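Romum Reading Rooms - progress report to the Žukauskas Fund
Reporting period: March to September

The grant paid for evening opening at our two smaller branches, Grirko Street and the Mill Lane annex. Both now stay open until 8:30 p.m. through the school term. Grirko Street started on time. Mill Lane opened five weeks late because the new boiler needed a second inspection.

Evening visits for the period came to 2363 across both branches. Most were school students and adults in the English conversation groups. We issued 340 new cards, more than we planned for, and ran out of the printed welcome leaflet in June. A second print run was paid for from our own budget. 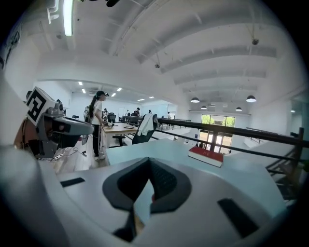
What happens to the conversation groups when the grant ends? They will move to the early evening slot, which is covered by our regular staffing, and the later slot will close unless we find other money by February.

Book buying is behind. Of the 52 large-print titles on the list, 18 have not arrived. The supplier says they are on back order. We have asked for a delivery date in writing and will cancel anything not shipped by the end of November.

The loans system moved to Trusovix in May. The switch took longer than expected and overdue notices were not sent for most of that month - we waived the fines. Renewals by phone are working again at both branches.

Spending is slightly under budget, mainly because of the late start at Mill Lane. We would like to carry the unspent part into the winter term and use it for Saturday heating at the annex. A revised budget is attached for your approval.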